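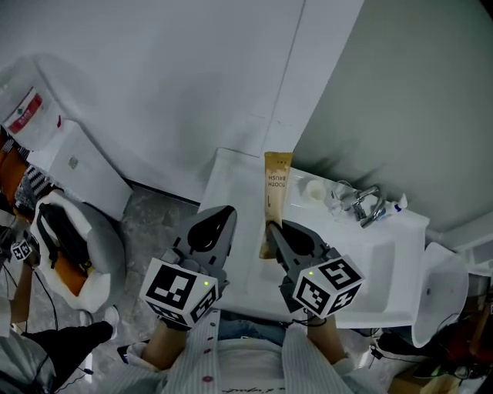 Handheld grippers in use at a bathroom vanity, with the right one closing on a toothbrush package.

Gripper fault: check your cables before you record

Recording with the handheld grippers at Firnthorpe stopped for most of a day in July after the right-hand unit of one pair began reporting the wrong finger opening. The log showed the fingers fully open while they were closed on an object. The green light on the marker cube stayed on the whole time, so the operator had no warning.

Arwel Vaughan found the fault during the evening file check. Of the 1228 bathroom recordings made on that pair, 44 had a stretch where the opening value froze, in one case for more than 20 seconds. The tracking data from the cubes was good in all of them. The bad files have been pulled from the Pelance set and will be recorded again.

The cause was the thin black cable at the wrist end of the gripper. On the Latora units the plug has no clip, and reaching toward the back of a counter pulls on it. With the arm stretched out, the plug backed out just far enough to lose the data line while power stayed connected. When the operator's arm came back, the signal returned. A bench test with the gripper held still showed nothing wrong, and two units were swapped needlessly before Lowri Nicholas repeated the test at full reach.

All pairs have now been fitted with a strain relief loop, taped to the handle. Please do not remove it, even if it gets in the way of your thumb. The following also applies from today, August 29, 2024:

Before the first recording, open and close each gripper five times at full reach and watch the value on the laptop. If it sticks, stop and tell Lowri.

Do not go by the green light. It shows that the cube has power and nothing else.

The recorder will now sound a tone if the opening value has not changed for 60 seconds. Gwynne teams will get this update next week and should check their files by hand until then.

Keep cables out of walkways. A caught cable can unseat the plug, and it can also trip somebody.

Replacement plugs with a locking collar are on order. Arwel has the fitting instructions.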